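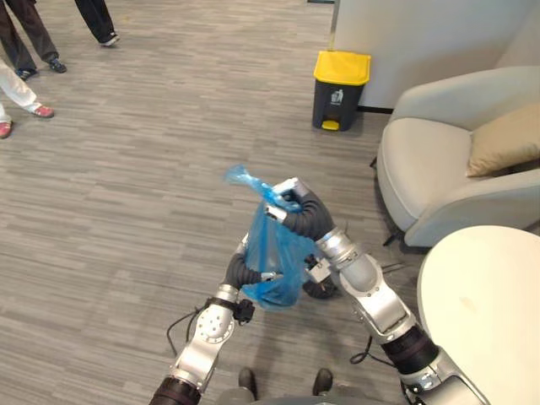

The Small Pleasure of a Fresh Bag

Jul 30, 2025

I love changing the trash bag. There, it's in print. I will put off dusting for a month, and I once let a basket of ironing sit from Christmas until February, but give me a full bin and a new blue bag and I am a happy person. It takes two minutes and the room feels looked after when you're done!

A lot of that comes down to the color. I grew up with black sacks, the heavy kind that swallow everything, and I came to thin blue ones late, when the store had run out of what I usually bought. Stretch one open between your hands and the light comes through in different blues, pale where it's pulled tight and deeper where it folds over itself. Next to a gray bin with a bright yellow lid it looks downright cheerful, and I never thought I'd write that sentence about garbage.

For this piece I lived with three brands of bags for 97 days, in the kitchen, the workroom and (briefly, and against the wishes of the household) the car. I also talked bins with anyone who would put up with me. People have strong feelings. One neighbor folds her spare bags into triangles like little paper footballs and keeps them in a cookie tin. Another stores the whole roll in the bottom of the bin, under the bag in use, and I've copied that one ever since.

Getting it open

Every thin bag comes off the roll stuck to itself. Licking your fingers works and is disgusting. A damp sponge on the fingertips is better, and so is rubbing the edge between your palms until the two sides slide apart. After that, take hold of the top and give the bag one big snap downward so it fills with air. My Eretti bags opened on the first snap nearly every time. The Prostent ones are a little tougher and cling more, so I got into the habit of pushing a fist down inside to find the corners.

Work with the bag up in front of you, one hand high and one hand low, before you go anywhere near the bin. Trying to open it while it's already half inside is how you end up with a crumpled wad at the bottom and coffee grounds down the side.

The knot question

I am a twister. Gather the top, spin it four or five turns until you have a tight little rope of plastic, then loop it over and pull it through. You get a firm knot with a tail you can carry it by. The other camp ties the two sides together like rabbit ears, and those knots are quicker to make, I'll give them that, but mine slipped on the stairs twice.

Leave yourself enough plastic. A bag filled to the brim can't be twisted at all, and you'll be standing there squashing milk cartons with your forearm. I stop when there's a hand's width to spare.

In praise of the pedal

A pedal bin is worth the floor space. You come at it with both hands full of potato peelings and your foot does the rest. Mine sees a lot of use and the pedal is the part I'd look at first if I were buying again: press it in the store a good 10 times and listen to how the lid comes down. The Chae bin I tried over the spring closes with a soft thump that I looked forward to. It also has a rim that hides the edge of the bag, a lovely touch if you care about that sort of thing, and I do.

A colored lid helps more than you'd expect in a house where everybody sorts. Yellow for one thing, gray for another, and guests stop asking. If yours stands on carpet, as so many do in offices and hobby rooms, slip a tray under it. I vacuumed up 11 staples and a whole pencil's worth of shavings from beside mine before I learned.

And then there's the Drarnametti roll, 499 bags, bought in a fit of enthusiasm. It's the size of a small dog. I've been giving bags away to friends, a dozen at a time, tied with string, and so far they've been received very politely.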